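Introducing a Handling Arm at a Packing or Inspection Bench: A Guide for Site Supervisors

Last updated: 21 March 2023

This guide sets out the steps a supervisor should follow when a two-finger handling arm is added to a bench where people already work. It is based on the installation at the Dradham returns building, where head and shoulder forms, padded goods and molded shells are checked before they go back to stock. It applies equally to the Pilton and Hilonbridge sites.

Before the arm is switched on

Meet with the staff of the affected bench before any equipment is delivered. Explain which tasks the arm will take over, which will stay with people, and what is still undecided. At Dradham, lifting and turning items was assigned to the arm, and the decision to accept or reject an item stayed with the inspector. Record this division in writing and post it at the bench.

Next, clear the work surface and wipe it down. Crumbs, chips and loose flecks can confuse the wrist camera during setup. Place a single item on the surface and bring the arm in slowly with the fingers close together. 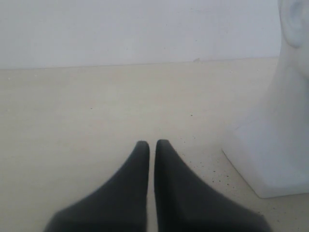

Adjust the approach height until the operator is satisfied that the fingers can close without touching the surface. Tall, pale items on a pale bench are the most difficult to set up. If the system cannot find the edge of an item, change the lighting first and the camera settings second. Save the settings under the name of the item type and the bench, so that the next shift can load them without assistance.

Allow 45 minutes for each new item type. Supervisors should not shorten this period to meet a daily target.

Assigning roles

Each bench requires 2 trained people per shift. One operates the arm and the other inspects. They should trade places at the midpoint of the shift. Staff at Dradham reported that watching the arm for a full shift was more tiring than the handling work it replaced, and the rotation was added in October in response.

Job titles and pay grades must be reviewed before the rotation begins. An employee who sets up and corrects the arm is performing technical work, and the Sarmiento pay schedule, which all three sites use, provides a grade for it. Do not ask staff to take on these duties informally.

Working with mixed materials

Items that combine fabric, mesh and hard plastic need closer supervision. Woven straps can shift while the arm is moving, and a curved shell offers the fingers very little flat area. Direct the camera to the place where soft and hard parts meet, and have the inspector confirm the view on the monitor before the fingers close.
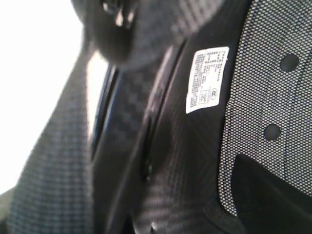 Labels are to be read by the inspector. Small print is often blurred at close range, and the system must not be allowed to guess at a code. If the print cannot be read on the monitor, stop the arm, enter the stopped state in the bench log, and read the label by hand. Restart only when both members of the team have stepped back behind the marked line.

Bright light from one side can wash out part of the view. Fit a blind or move the bench before changing the exposure.

Recording and review

Enter every stop in the log with its cause. The first review at Dradham covered 1763 items and listed 76 stops. Inspectors attended the review and proposed most of the changes that followed, including a lower speed for strapped goods.

Stops are not to be used in individual performance ratings. Where staff believe a log entry has been used in this way, they should report it to the site office in writing, and a reply is due before the next monthly review. Copies of the log are to be kept at the bench, where any member of the shift may read them.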